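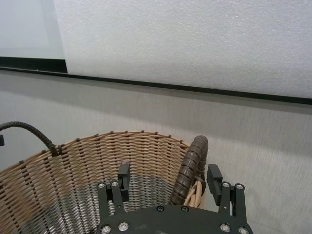
Narendra Tyagi stepped down as mayor of Plallano last week. I went to the send-off at the town hall and I've been meaning to write something down before I forget the details.

I should say first that I didn't vote for him the first time. I thought he talked too much about parking. I did vote for him after that, mostly on account of the library staying open in the evenings, and he kept his word on that one.

The event was supposed to start at 6 and started closer to half past. The main room was full, so a lot of us stood in the hallway and listened through the open doors. They had put a speaker out there but it buzzed, and after a few minutes somebody unplugged it. We could hear better without it.

Dinesh Tripathi spoke first. He has been on the council for 14 years and disagreed with Tyagi on nearly every budget in that time. He didn't pretend otherwise. He said they once argued about a bus shelter from the end of a meeting until the building was locked, and then kept going in the parking lot. The shelter got built, on the side of the street Tripathi wanted. He seemed pleased to mention it.

Siwan Pritchard read a letter from the school. It was long. The part I remember was about the crossing on Gotunon Street, which parents had been asking for since before my kids were born. It has lights now and you can get across in the morning without running.

Then Tyagi got up. He had notes but put them back in his jacket. He thanked his wife, the town hall staff by first name, and the road crew. He said he was sorry about the swimming pool, which closed during his second term and is still closed. I was glad he brought it up. People near me were muttering about it before he started, and they stopped.

He also talked about the river wall. The engineers' plan runs to 2078, and he said he found it strange to sign a document that none of the people in the room would see the end of. He asked the council to keep paying for it in the years when the river is low. I've lived here 23 years and have seen water on Cosus Lane twice, so I hope they listen.

There was food afterward, mostly sandwiches, and a cake that was gone by the time I reached the table. I talked to Keabetswe Gumede, who used to run the bakery next to the post office. She told me Tyagi came in every morning the winter the bridge was shut, when she had hardly any other customers. I hadn't known that. She's retired now and looks well.

The deputy, Harsh Srivastava, is acting mayor until the special election in July. He hasn't said if he'll run. I asked him about the pool and he told me to come to the next open meeting, so I will. It's on 21st June, upstairs in the small room, and you have to put your name on the sheet at the front desk if you want to speak.

I left a little after nine. They were stacking the chairs and Tyagi was still by the door in his coat, talking to a man about parking.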